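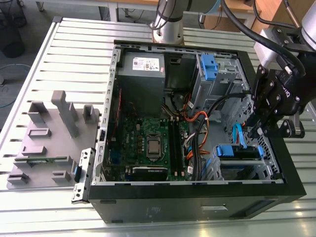 A winter key for the Kirnska hut

Gemma Guerra first carried a load up to the Kirnska hut when she was 23, hired for one July to wash sheets and cook soup. She is 41 now and has run the place for nine seasons. Last winter she stayed through the snow for the first time.

The hut stands at 1,703 metres, on the shoulder below the Drarnico pass. In summer it sleeps 38 walkers and the path up from Ammann takes three hours. In winter it takes five, on snowshoes, and for years the door was simply locked from October to May.

Guerra asked the parish for a winter key. They gave her one on condition that she paid for the firewood herself. She ordered 190 sacks and had them brought up by mule before the first frost.

"I thought I would sit there alone and read," she says. In the end she had guests most weekends – ski tourers, two botanists, a retired postman who came up four times.

Over the full year the hut took 1,101 overnight bookings, the most since she started. She does the cooking, a nephew does the washing up, and supplies come from Gridotis, the last village with a shop. Water is the hard part. The spring behind the hut freezes in December, and from then on every pan of tea begins as snow in a bucket.

She has already ordered the wood for this winter. The path from Ammann is marked with red poles as far as the tree line, and bookings are taken by telephone in the evenings, after supper has been cleared.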